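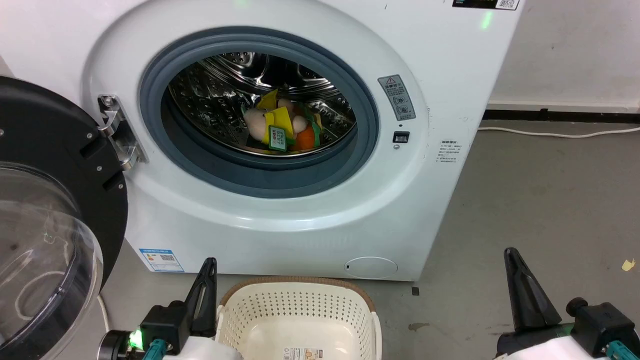 Laundry going in, kettle on, byelection thoughts coming up (a bit of a thread, sorry in advance)

So the Oltmont byelection has been called and I've had lovely messages from people asking what on earth is going on up here. I've lived in the riding for 40 years, so let me have a go.

First thing to know is that Oltmont is really two places. There's Stoltow, down by the river, where most of the votes are, and then there's Doucette and all the little concessions behind it, where people drive a long way to mark a ballot and do it anyway, bless them.

Last time the seat was decided by 267 votes. I still remember sitting up with the radio and a plate of toast, switching stations because one had called it and the other wouldn't!

There are 5 names on the ballot this time. Two of them I'd never heard of before June, and one of those has since knocked on my door twice – very pleasant, good boots, stayed to talk about the culvert.

The big issue at the doors is the Illent bridge. It's been down to one lane since spring and if you live on the Doucette side that's your hospital, your groceries and your kid's hockey. Every candidate says they'll fix it. I'd like to hear one of them say which year.

The other thing is the new boundary. It brings in 4000 voters from the east end of Stoltow who have never voted in this riding before, and I don't think any of the campaigns has a clue which way they lean. I certainly don't.

Advance polls are at the curling club, same as always, side door. Bring your ID and something with your address on it – a hydro bill is fine.

I'll post again after the debate if my internet holds up. Be kind to the folks putting up signs, it's been windy.

September 2019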